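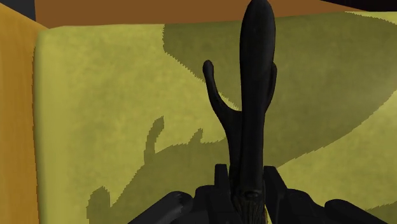

**diralley_dan** wrote:

Dusting knickknacks is the chore I would hand over first, and I have been going back and forth with my brother-in-law all week over whether a machine will ever do it in my lifetime. He sends me articles, I send him pictures of my shelves (my late aunt left me her figurines, and there are a great many of them, bless her). What I keep coming back to is the lopsided stuff. A black cactus with one arm curling up on the left and only a stubby bump on the right is a fair test, I'd say, even in a simulation like this one, where you can see the shape repeated in the shadow on the yellow-green cushion. A mug is easy. You lift a mug, you wipe, you put it back. But where do you take hold of a thing like that without snapping the arm off? So, friends, are we close or not?

---

**Randitz** wrote:

Not close, and I say that with affection, as somebody who has worked next to automation for 14 years. We have a cell at the shop that moves the same bracket from the same tray all shift long and it does a lovely job of it. Turn the tray a little and everything stops until one of us walks over. Now think about your living room, with the cat and the mail and the grandkids' socks. A simulator gives you a clean cushion and one object at a time, and I don't know anyone who lives like that.

---

**nuala_ob** wrote:

Oh, I think you're being hard on it, Randitz! I've spent some time with simulated grasping (a hobby that got out of hand - my husband will tell you) and odd shapes are just what you want in there. If all you ever practice on is boxes and cans, you get a machine that's good at boxes and cans. My last run was 2000 tries on one awkward little shape, and 579 of them ended with it held properly. I was delighted, truly, as the run before that gave me 424.

Nuala Ó Briain

---

**Randitz** wrote:

> 579 of them ended with it held properly

Nuala, I mean this kindly, but that leaves 1421 figurines on the carpet. Dan's aunt would have something to say.

---

**nuala_ob** wrote:

Ha! Fair enough. But they're pretend figurines and I can drop them all night long and sweep up nothing. I'd never let it near my own mantel yet. What I'd trust it with today is picking soft toys off the floor, and I would pay good money for that some weeks.

---

**Brennan** wrote:

Can I put in a word for the dull answer? My mother had a woman come in twice a month, and she dusted the whole front room by leaving everything where it was and going round it with a soft paintbrush. No lifting at all. I wonder if we've all got stuck on the picking up part when a careful arm with a brush would do most of what Dan wants. It would still have to know where the cactus ends and the shelf starts, I grant you, and dark things in poor light are a trial even for me, with my glasses on.

---

**diralley_dan** wrote:

Brennan, I like the paintbrush very much and I'm going to try it myself this weekend. I don't think it settles the matter though, as the dust under the things is the worst of it, and my aunt's shelves haven't been properly cleared since last June. My brother-in-law says five years. I've told him he can come over and do it by hand in the meantime.

---

**Randitz** wrote:

Five years for the brush, maybe. For the lifting I'll say twenty and I'd be happy to be wrong. Is he bringing his own paintbrush?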